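Covering paperback picture books: sticky film, slip-on sleeves or leave them bare?

Page 1 of 2 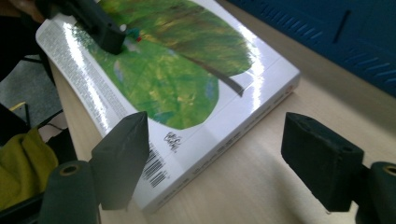
First post

lilla_v

Posted in July, Home Libraries and Book Care

Hello all, Lilla Vincze here, long time reader, not much of a poster. I've taken over the book corner at our toddler group and I've got a crate of big paperback picture books to get ready before we open again. The one at the top is typical, the one with the enormous green leaf on the back and the signature and barcode underneath. Lovely thing, I could look at those patchy greens all day, but it's a paperback and I know what our lot do to paperbacks.

My question is whether to cover them. I've bought a roll of Gultex clear film and I've done one book so far (a different one, a farm book) and it has a bubble the size of a plum right across the cow. My sister says leave them alone, they're shiny enough already. What does everyone else do?

Re: Covering paperback picture books

KwanhoLu

Film, every time. I did over 600 for a school before I retired and the filmed ones outlasted the bare ones by years. The bubble is from peeling too much backing off at once. Peel a strip as wide as your thumb, stick that to the spine edge, then push the film down with a ruler wrapped in a duster while you pull the backing away underneath. Go slowly. Your cow can be saved with a pin and a fingernail.

Re: Covering paperback picture books

mosberg_mum

I'm going to disagree with Kwan-ho, sorry! Film on a thin paperback makes the cover curl. Mine all went like crisps after one winter near a radiator. I use the slip-on sleeves from Hoxha, the large ones, and when a sleeve gets grubby or torn I bin it and put a fresh one on. The book inside stays as it was.

Also I can't stand the feel of film. It squeaks.

Re: Covering paperback picture books

KwanhoLu

Curling means it was pulled tight. You have to let it lie. And sleeves come off in about four seconds if the child is under three, then you've got a slippery bit of plastic on the floor and a bare book anyway.

Re: Covering paperback picture books

mosberg_mum

Not if you tape the flaps to each other — to each other, mind, never to the book.

Re: Covering paperback picture books

botond.m

Neither, for me. The cover is never what goes first on ours, it's the spine and the staples or the glue. You can wrap the outside in steel plate and the middle pages will still drop out by the time the clocks change. I'd spend the money on a wide strip of clear book tape down the spine, inside and out, and leave the back alone. If the cover has a laminate on it already then jam wipes off with a damp cloth.

(Do dry it after. I stacked a load damp once and had to prise them apart, and there went the front of a perfectly good whale.)

Re: Covering paperback picture books

lilla_v

Oh that's a point about the spine, I hadn't thought of it at all. The farm book is stapled and already a bit wobbly.

Another thing then. Where do people put the library number? We've got an old ledger that somebody kept beautifully and the last number in it is 3624, which can't be how many books we own because they'd never fit in the cupboard. I don't want to put a sticker on the leaf. It'd be a crime.

Re: Covering paperback picture books

Lien_L

Inside the front cover, top left, in pencil, and then a small label low down on the back if you want to find it quickly. There's plenty of white at the bottom of that one. I wouldn't cover the signature though, my two used to trace them with a finger and pretend they were signing a letter.

And please don't miss the tiny creature sitting on the leaf near the top, with the red dot! If you put a label anywhere near it the children will pick it off to see what's underneath. Ask me how I know.

Re: Covering paperback picture books

KwanhoLu

Agree with Liên on the pencil. Label before film, not after, or it'll peel.

Re: Covering paperback picture books

adel_mahrous

Has anyone tried the Cilletetti matt film? I find the gloss stuff horrible under our ceiling lights, all you get is white streaks and the children at the ends can't see the picture when you hold it up. The matt costs more and it scuffs a bit. I like it, my wife says it makes everything look foggy.

Re: Covering paperback picture books

botond.m

Your wife's right, Adel. Tilt the book.

Re: Covering paperback picture books

lilla_v

Right, I'm going to try spine tape on the whole crate, sleeves on the biggest ones, and I'll have one more go with the film on something we don't love. Kwan-ho, what sort of ruler? Mine's metal and I'm scared of it.

Re: Covering paperback picture books

KwanhoLu

Plastic. And round the corners of the film off with scissors before you fold it in.

Next page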